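Barry Hartley
Thread on the club side of the sidecar rule change, as a few of you asked me to put it in one place. I race in the passenger seat and I sit on the rules group, so weigh what I say accordingly.

The short version: from June, club sidecar outfits run their own grid at Arness. They will no longer start behind the solo bikes in a combined race. Entries opened May 15, 2020 and the supplementary regs are on the noticeboard page.

Combined starts came in when we were getting three or four outfits a meeting. It made sense then. You can't give a whole race slot to three outfits when the solo classes are full and paying for the track.

Last season we had 12 outfits entered for the final round. Putting 12 outfits on track behind a solo field, on a circuit as narrow as Arness, meant the quick crews caught the slow solos by the second lap. Neither group liked it. The solo riders put in a written complaint and I thought they were right.

Pieter Makhubela drafted the first version of the new format. Two races per meeting, eight laps each, standing start, grid for race one set by qualifying and for race two by the finishing order of race one. That part went through without much argument.

What took longer was the engine question. At the moment we have 600s and a handful of older outfits with engines up to 1,100 cc. The older ones are faster down the straight and slower everywhere else, and they are hard to pass.

Lâm Ung wanted them split into a separate class with a separate start. Felista Mwakyusa wanted everything in together with two sets of points. We went with Felista's version. One race, one start, two trophies.

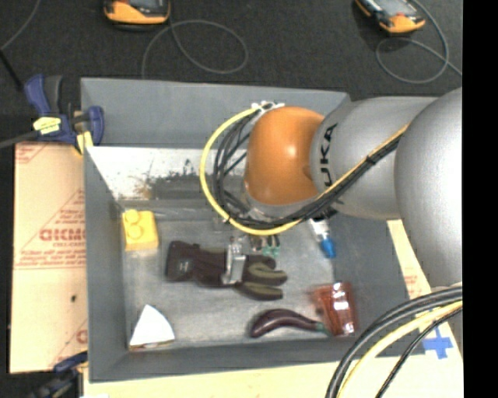
Vol. 4, No. 2

Now passengers. The licence requirement changes too. A passenger new to the class has to do a supervised practice session with an experienced driver before their first race. It used to be a signature on a form.

My own first race was on the signature system. I'd been on the platform for one lap of a car park. I came off at the hairpin on the warm-up lap and walked back to the pits with a torn glove. A practice session would have sorted out most of what I was doing wrong.

The session can be done at any of the midweek practice days at Arness or at the Prulovlow airfield. You need to book it with the club secretary beforehand. Turning up on the morning and asking won't work, as there has to be an observer.

Tyres. We looked at a single control tyre and decided against it for this year. The price we were quoted was fair but supply wasn't guaranteed past midseason. Run what you like within the existing width limits. It'll be looked at again over the winter.

Noise. No change to the limit, but everyone gets tested before qualifying, including people who passed at the previous round. Two outfits last year changed silencers between meetings and were well over. If you fail you can fix it and come back before the session closes.

Recovery. This is the bit I pushed for. An outfit doesn't fit on the bike trailer, and last year we waited almost a whole race slot for a flatbed. There will now be a flatbed stationed at the bottom of the paddock whenever outfits are on track. No flatbed, no session.

It costs money. Entry fees go up to cover it. I know that's not popular. I'd sooner pay it than sit on the grass at turn five again with the rest of the program running late behind me.

A couple of questions that have come in already.

Can a crew swap passengers between race one and race two? Yes, if both passengers are signed on and have been through scrutineering with their gear. Points go to the driver and to whichever passenger was on board for that race.

Can you enter as a driver without a passenger and find one on the day? No. Iida Eskola is keeping a list of licensed passengers looking for a ride, so get in touch with her well before the meeting.

Do last year's race numbers carry over? They do if you entered at least four rounds. Otherwise put your preferred number on the form and a second choice. Number colours are white on blue for the 600s and black on yellow for the bigger engines.

If the entry list drops below six for any round, the organisers can move us back to a combined race. That's in the regs, near the end, and people should read it. I think we'll be fine. The Vidal brothers have rebuilt their outfit and are entered for the full season.

Garage space at Arness is limited and outfits get the open end of the paddock again. Bring your own awning and a drip tray. Power is at the two posts by the fence and you'll want a long lead.

Provisional grid times go up the week before the first round. I'll add the link to this thread when they do.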